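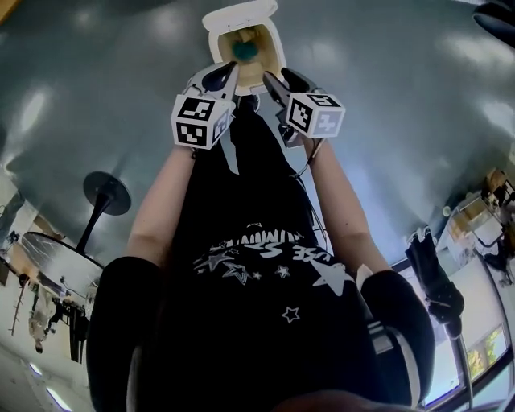
2/7/21

I spent most of today on small containers. We have a drawer in the kitchen, a shelf in the hall closet and two shoeboxes under the bed that are all full of them, and I had been putting it off since October, when I did the big closets and ran out of steam.

By small containers I mean anything with a lid that you can hold in one hand. Mint tins, screw jars, the plastic ones with a hinged top that earbuds and sewing kits come in. I keep them all. My mother did too, and hers were mostly full of buttons that didn't match anything.

The ones I like best are white plastic, more or less square, with rounded corners and a lid that flips back on a hinge. You can't lose the lid, which takes care of my main problem with jars. They open flat enough that you can see everything inside at once. They stack if the lids are level, and if the lids are domed they don't, so check before you buy more than one.

The trouble with a hard plastic box is that whatever you put in it rattles. A small ball in an empty box is the worst. It rolls to the edge every time you pick the box up, and if you open it at a tilt the ball is on the floor and under something before you can put your hand down. We have hard floors all through the downstairs and I have been on my knees with a flashlight more than once.

So I line them. I have tried three things.

**Felt.** Looks nice, holds dust and cat hair. I glued it into one box and regretted it by the summer. You can't get it out cleanly and you can't really wash it in place.

**Foam sheet.** Good for earrings and anything with a post. It gives off a smell for a week or so. I cut mine a little too big and it buckled in the middle, so everything slid to the corners.

**Plain cardboard.** This is what I use now. The beige kind, from the back of a writing pad or the side of a shipping box. It costs nothing, it takes pencil, and when it gets dirty you throw it out and cut another one. Things still move on it but they don't skate the way they do on bare plastic.

To cut it I set the box on the cardboard and trace around it, then cut well inside the line, because the walls have a thickness and the corners are tighter on the inside than they look. Round the corners with scissors a little at a time. If it's for something that rolls, I cut a second piece with a hole in it about as wide as a dime and lay it on top of the first. The ball sits in the hole and stays put unless you turn the box over.

I wanted to use the Plirano boxes for everything, the set with the gray lids, but they come in one depth only and it's too deep for what I have. You end up with an inch of cardboard at the bottom or an inch of air on top. I returned them. The Zervas ones are shallower and the hinge is better, but they hold fingerprints. I kept those and bought one more pack.

Efthymia Stamatopoulos came by around lunch to drop off my cake pan and stood on the porch while I showed her the boxes through the storm door. She thinks I should label the lids. I have gone back and forth on labels. Paper ones peel at the hinge edge from being opened, and marker on white plastic comes off on your fingers and then never quite comes off the box. I tried a label sheet from Nuvska last year and it left gum on two lids that I had to take off with cooking oil and a rag. For now I write on the cardboard inside, in pencil, along one side. You have to open the box to read it, but I was going to open it anyway.

She also asked why I keep single balls, marbles and so on at all. Fair question. Some go to games that are missing a piece if I throw them out. One is from a bath toy. The little teal one I have no explanation for, except that I like the color and it has been in the kitchen drawer since before we painted. It has its own box now.

What went where, in case I need to look this up later:

- Hall closet shelf: sewing things, spare shoelaces, the eyeglass screws and the tiny screwdriver
- Kitchen drawer: twist ties, birthday candles, corn holders, the can opener that works
- Desk: stamps, paper clips, the key to the file cabinet
- Under the bed: nothing. Both shoeboxes are gone

The jars without lids went in the recycling. The lids without jars I kept out on the counter until supper, in case something turned up, and then those went too. I set aside a bag of tins for the school art room, though I need to ask if they are taking donations right now.

I did sort the game pieces, and that took longer than the rest put together. Dice in one box, pegs in another, and all the odd counters in a third. There was a 600 piece puzzle mixed in with the cards and I'm not going to find out today whether all of it is there. It went back in its bag with a note on it - "unchecked" - and up on the shelf with the others.

One thing I would do differently is clean the boxes before cutting any cardboard. I lined four of them and then noticed the crumbs in the hinge, and to get those out I had to take the liners back out and go in with a toothbrush. Warm water and dish soap is enough. I stood them open on a towel to dry and kept away from them for an hour. Don't put cardboard in a damp box, it curls at the edges and then it smells.

For the hinges themselves I had bought a little bottle of Prostivix, which is meant for squeaky plastic parts. I used it on one lid. It stopped squeaking, but it also got loose enough that it drops shut on your knuckles when you're reaching in. I left the rest alone. They squeak a bit and stay open.

Still to do are the bathroom cabinet and whatever is in the green tin on top of the refrigerator, which I can't reach without the step stool, and the step stool is in the garage behind the snow tires. I also need more cardboard. I saved the box the cake pan came back in.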